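Mikton Floor & Tile Concentrate, 1 quart
Sold by Tukus Home Supply

The label on this one promises "showroom shine in a single pass." We've carried floor cleaners long enough to be suspicious of that sentence, so read the rest before you order.

Mikton is a mild alkaline cleaner for ceramic and porcelain tile. You mix 10 ml into a bucket of warm water and mop as usual. It cuts kitchen grease well and the smell fades fast. The maker says no rinsing is needed. We rinse. On glossy white tile, anything left behind dries to a haze, and you'll be mopping it again the next morning. 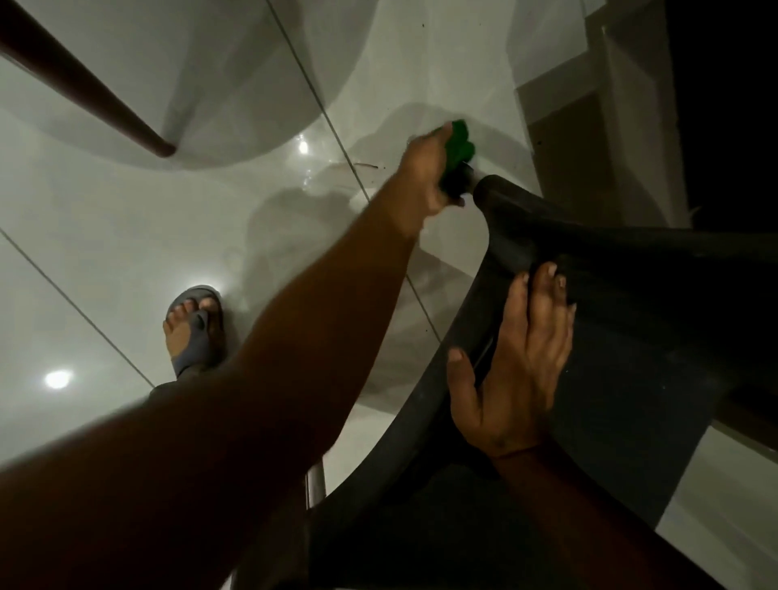
Old scuffs are another matter. The bottle claims to "dissolve" them — we didn't see it. What we saw was a soft mark that still needed a pad and some elbow grease. Grout is the same story. If yours has been gray since July, a quart of anything won't turn it white.

The maker also claims 100 washes per bottle. At the dose above you'd run dry sooner than that, so either somebody's bucket is very small or somebody's math is.

Not for marble, limestone, waxed wood or unsealed stone. Keep away from bleach. Test a corner first.

Size: 1 quart
Item no.: 134
Scent: light citrus
Returns: unopened bottles only, within 60 days

Also in this section: Brikudeo Grout Brush, Kumarasinghe Cotton Mop Head

Page updated 9 December 2019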